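4.2 Waiting times and return visits

The second part of the study looked at how long players stayed away from Triltus after running out of lives. Triltus is a free tile-sliding game made by Ostermann for phones and tablets. A player begins with five lives, loses one each time a level is failed, and must wait for a new one once they have all gone. The wait can be skipped by watching an advert or by spending coins. Ornero, the other game in the study, comes from Liller and has no lives at all, so it served as a point of comparison wherever the two could sensibly be set side by side.

We used play records from 659 players who had agreed to share them when they installed the game. Players who had changed the clock on their device were left out before this total was reached, as their waiting times could not be trusted. The records give the start and end of each visit, the level being played, the number of lives left, and whether an advert was watched. They do not give the player's age or say whether more than one person was using the same device. In family homes this second point may matter a good deal, and we return to it in Section 6.

A visit was taken to end when the game had been closed or out of view for 10 minutes. Shorter gaps were treated as part of the same visit. We tried both shorter and longer limits, and the general pattern stayed the same, although very short limits split many visits at the moment a message or phone call came in.

Players who ran out of lives early in the game mostly came back soon after the first new life was ready. This was clearest in the opening levels, where a failed attempt is short and the next level can be seen on the map. Further on, the gaps grew longer and varied more from one player to the next. Some players waited until all their lives had been restored and then played them in one go. Others opened the game several times in an evening, used a single life and closed it again. We had expected to be able to sort players into these two groups, but many moved between them, often within the same week of play.

Level 27 stood out. It is the first level in which tiles are locked in place and can be freed only by clearing the row beneath them. The game introduces the rule with one line of text, shown before the level starts and not repeated on later attempts. A player who taps past it has no way of reading it again. Failed attempts rose sharply here, and so did the share of players who did not open the game again before the records closed. The levels just after it were completed with little trouble by those who got through, which suggests that the rule itself was harder to grasp than it was to use.

Adverts were watched more often at this level than at any earlier one. Watching an advert did not go together with finishing the level. Players who skipped the wait tended to repeat the same opening moves and fail at the same point. Those who came back after a full wait more often began with a different move. We are careful about reading too much into this. Players choose for themselves whether to wait, and those who do may be more patient in other ways too. The records cannot tell us if the pause helped.

Ornero offers a partial check. With no lives to run out, its players can try a hard level as many times as they like. The longest runs of failed attempts in the data come from this game, and they were usually followed by a short break and then a return to the same level. Fewer players left for good at the hardest levels of Ornero than at level 27 of Triltus. The games differ in many other ways, though, including the length of a level and the amount of help given on screen. Ornero also lets players look at its rules from the pause menu at any time.

An update to Triltus released on Jan 4, 2020 changed the waiting screen. Before the update, the screen showed only a clock counting down. Afterwards it also showed a small picture of the level to be retried. Records from December and from the weeks after the update were therefore kept apart. Return visits were slightly quicker with the new screen in the early levels, and no clear change was seen later in the game. Many people install games over the winter holidays and drop them soon after, so the two periods are not a fair test of the screen alone.

Taken over the whole set of levels, the length of the wait explained less than we had thought it would. The level at which the wait fell was a better guide to whether a player came back, and the number of failed attempts before it was better still.
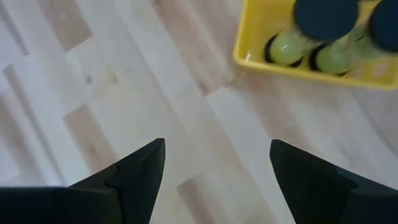
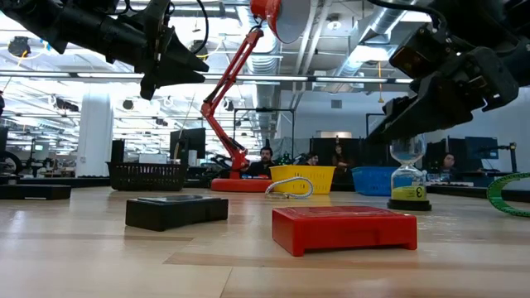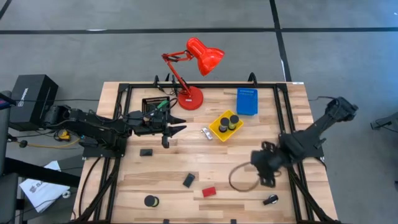

Figure 3. First: yellow plastic tray on a pale wooden surface. Second: two black robotic arms with a red desk lamp between them. Third: two black robotic arms at a light wooden worktable.

The next section turns to the coins players earn or buy in Triltus, and to whether those who used coins to skip a wait went on to do so again.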